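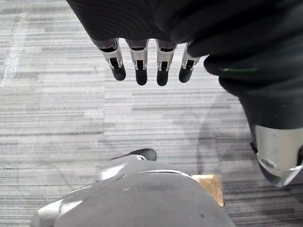

Do I need to tape my fingers before every no-gi class?
Only when a joint is already sore, or when you plan to train grips very hard that day.

I put this at the top of my message so that people who only want the short reply can stop reading. The longer reply to the question on the list is under the quote.

On 2 August 2024 a member of the Windine grappling list wrote:

> Hello all. I am a white belt, training eight months at a small gym,
> mostly gi but now two no-gi classes per week. My middle finger on
> the right hand is stiff in the morning and I cannot close it fully
> until after breakfast. My training partners tape all the fingers
> every time, even for drilling. Should I do the same? Also, is it
> crazy to enter the Orisora Open in September with a finger like
> this? The entry is not refunded after you pay.
> Thanks for any advice.

First, I am a purple belt and not a doctor. If the finger is swollen, or if it does not bend at the end joint when you ask it to, please show it to a doctor before you read any more of this list.

I had the same morning stiffness in my second year. My mistake was that I taped everything and then gripped even harder, because the tape gave me confidence. My coach at Sadeghi looked at my hands after one class and told me to train without tape for a month and to let go of every grip that I could feel in the joint. I lost a lot of rounds that month. I also learned to use hooks and underarm control, which I had avoided until then.

For your case I would do this:

Tape the sore finger to the one next to it, above and below the middle joint, and leave the joint itself free. Do not make it so tight that the tip changes color.

In the gi, stop playing spider guard for a few weeks. It is the worst position for a finger like yours. Collar and sleeve is a little better, but let go when the other person circles the hand.

In no-gi, keep the thumb together with the fingers when you hold behind the neck or the elbow. Many people coming from the gi still try to hold with the fingertips, and there is nothing there to hold.

About tape, I use the narrow one from Fetska. I bought a box of 50 rolls together with two teammates and we still have some of it. The wide tape from the pharmacy is also fine if you tear it in half along the length. Please throw the used pieces in the bin and not on the mat. I step on them every evening.

About the tournament, I think it is your decision and your coach's. I did the Orisora two years ago in the beginner division and the rounds were short. Most of my matches were decided by who got on top first — the grips did not matter so much. If you enter, I would choose only no-gi and skip the gi division this time. But do not pay now. Wait until the last week of registration and see how the hand feels in the morning.

One more thing to the moderators: the archive search still shows me only the last 100 messages, so I could not find the old thread about hand exercises with rice. If somebody has it saved, please send it again to the list.

Greetings and good training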